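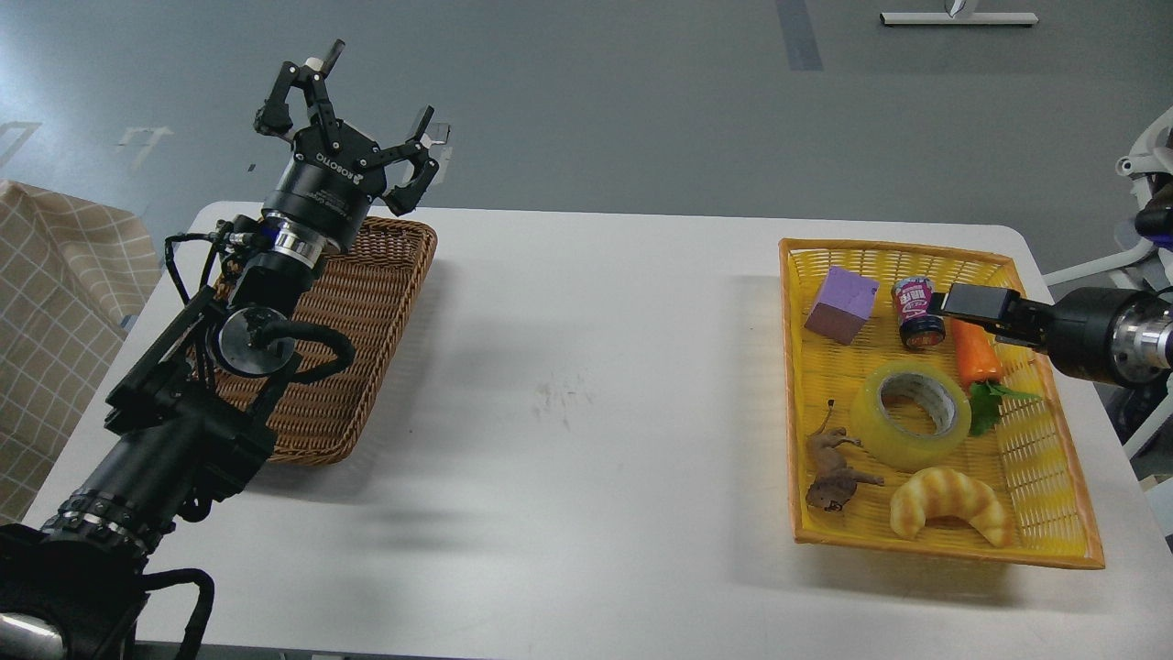
The Basket on the Table
Woven storage has outlasted most of its replacements. A look at how it is made, what it holds well, and where it fails.

A basket is a container with holes in it, and most of what it does well or badly follows from that. Air passes through the wall. So do dust, crumbs, light and the legs of small toy animals. The wall flexes under load and returns when the load is removed, up to a point that depends on the material. Past that point a plant fiber cracks and a plastic strand takes a permanent bend.

The two materials in common household use are wicker and plastic. Wicker is a method, although the word is used in shops as if it were a plant. The weaver sets a group of stiff uprights, called stakes, into a base and works thinner weavers in and out between them. Willow, rattan and several reeds are all used. In a rectangular basket the corners are the difficult part, and most makers round them. A tight corner forces the weaver through a sharp bend, and the fiber splits on the outside of the curve, often months after the basket was sold.

Plastic baskets of the woven type follow the same over-and-under pattern with flat or round extruded strand. Color goes in before extrusion, so a bright yellow wall stays yellow where it is scratched. The rim is usually a separate part, and makers often give it a second color. Orange on yellow has been a standard pairing in the Renodberg catalog for years, alongside a brown wicker line in near-matching footprints. The firm sells the plastic version at nearly three times the volume.

Galgate, which supplies nurseries and play schools, tested both types last February. Its workshop loaded baskets to 2 kilograms, lifted them by the rim, set them down and repeated the cycle. The wicker samples were stopped at 900 cycles, when the first border strand came loose. The plastic samples reached 951 before the rim separated from the wall on one side. The difference is small. The more useful finding concerned the way each type failed. The wicker border could be tucked back and pinned in a few minutes. The plastic rim could not be reattached with any adhesive the workshop had in stock, and the baskets were discarded.

Contents matter more than the material in most homes. The mixed basket, the one that sits on a table or at the end of a counter and takes whatever was in someone's hand, tends to collect the same classes of object everywhere: a roll of packing tape, a can, one or more pieces of play food, a toy animal, a foam block separated from its set. Their shapes have little in common. They pack poorly, and a basket of this kind is full by sight long before it is full by volume.

Within such a load a few things behave predictably. Tape rolls lie flat and settle toward the middle, where they act as a shelf for smaller items. Cans should stand upright if the base is level, and a woven base seldom is. Long tapered shapes such as a toy carrot come to rest on the diagonal. Foam has almost no weight and rides on top of everything else. Toy animals with thin legs end up on their sides, and in a coarse wicker weave the legs pass through the wall and bend when the animal is pulled out. Butcombe, a maker of molded farm sets, prints a note in its packaging that recommends a closed-wall container. Few buyers follow it.

Depth is the dimension most often chosen badly. A deep basket holds more and shows less. For mixed small goods, a practical depth is one that leaves every object partly visible from a standing position. The owner can then find the tape without emptying the basket. Deep baskets are better kept for a single class of soft goods, such as scarves or dish towels, where it makes little difference which one comes out first.

An empty second basket is worth the table space. Sorting from one container into another is faster than sorting onto a bare surface, where round items roll and the sorted piles drift together. The method set out in the Goodall household manual uses 3 passes. The first removes anything that belongs in another room. The second moves toys across to the empty basket. The third deals with whatever is left, which is usually tape, batteries and a lid.

Cleaning is simple for plastic: warm water, dish soap, a soft brush along the underside of the rim where grit collects. Wicker should be vacuumed with a brush head and wiped with a damp cloth. An occasional light misting helps willow in a heated house. Dry fiber creaks when the basket is lifted, and a basket that creaks should be misted before it is loaded again. Both types should be kept off radiators.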